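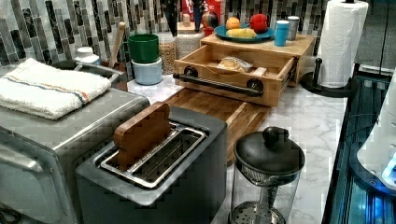 Evie Whiteley told me to buy the bread box and stop fussing, as hers had kept a loaf decent for days and she'd never go back to a bag on the side.

Home | Kitchen | Reviews | Storage | Contact
Last updated: March

I fussed anyway. The Rurico is a bamboo box with a drawer at the front and a black metal pipe handle, and the shop page makes big claims for it. "Over 3,000 happy kitchens", it says. I'd like to know who went round asking.

The drawer is the best bit. A bagged loaf lies flat in it, and the handle is big enough to grab with buttery hands. The top takes a plate of fruit, so you get back some of the worktop it pinches. Some. With a toaster and a toaster oven on the same stretch of marble, I've nowhere left to butter anything.

Does it keep bread fresher? I left my bread in its plastic bag, and after 3 weeks I couldn't swear to any difference. Bilal Semaan says take it out of the bag. I tried that once and got a hard crust by teatime.

Nice box, stiff price. If you've a cupboard going spare, use the cupboard. I'd look again in a sale.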